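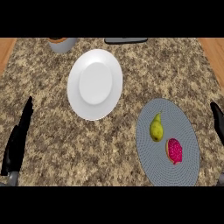
Zondwood Setback Rule

The Zondwood setback rule is a provision of the Lornitz municipal land code that fixes the least distance allowed between a new building and the bank of a stream or drainage channel. It applies to all lots inside the town limits except those in the harbor district, which has its own code.

Background

Before the rule was adopted, setbacks in Lornitz were decided lot by lot. The practice was challenged in Tagle v. Town of Lornitz, in which a landowner had been refused a permit for a storage building of 1,378 square feet. The court held that the town could limit building near water but had to do so by a written standard. The landowner was represented by Rogelio Ignacio. A draft standard was prepared by town attorney Rodel Salazar and passed the following June.

Provisions

The basic setback is 70 feet, measured from the top of the bank – not from the water line. Lots platted before the rule took effect may use a shorter distance if the building footprint is under 2,000 square feet. Fences, footpaths and utility lines are exempt. Paved parking is treated as a building.

Variances

An owner may apply for a variance by showing hardship tied to the shape or slope of the lot. Cost alone does not qualify. Denials may be appealed to the county court at Vunport within the period stated in the notice of decision.

See also

Riparian buffer
Nonconforming use
Variance (land use)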